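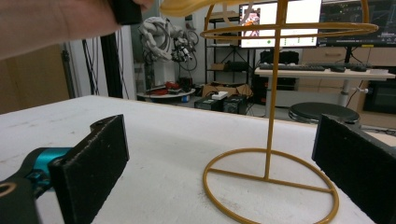
Figure 4. Wire headphone stand on the white bench top.

4.2 Stand geometry

The stand chosen for the desk accessories study is made of wire, finished in mustard yellow. A circular ring forms the base and rests flat on the table. One straight bar crosses the ring, and the upright post rises from the middle of this bar. A horizontal hoop surrounds the post at upper height.

All load from the headphones passes down a single post into a single bar. The bar was treated as a beam held at both ends with a point load at mid-span. The ring was assumed rigid. Puder (the course handbook) gives the same simplification for light furniture.

4.3 Tipping test

A headset of 670 g was hung from the top and a spring balance was hooked to the post 17 cm above the table. The pull was increased slowly until one side of the ring lifted. The test was done first in line with the bar and then at right angles to it. Readings at right angles were more scattered, and the first set was thrown out after the balance was found not to be zeroed. Marichka Tkachuk repeated both sets in June.

Sideways movement at the top was noticeable before the ring lifted in either direction. The model in 4.2 does not cover this, as it leaves out bending of the post.

4.4 Remarks on the surface

The bench top has light scuffs. No correction was made for them. A rubber mat was tried under the ring and raised the sliding force, but it also hid the moment of lift, so the mat results are listed separately in Appendix B.

4.5 Changes for the second stand

Add a second bar across the base at 85 degrees or more to the first. Keep the ring diameter the same.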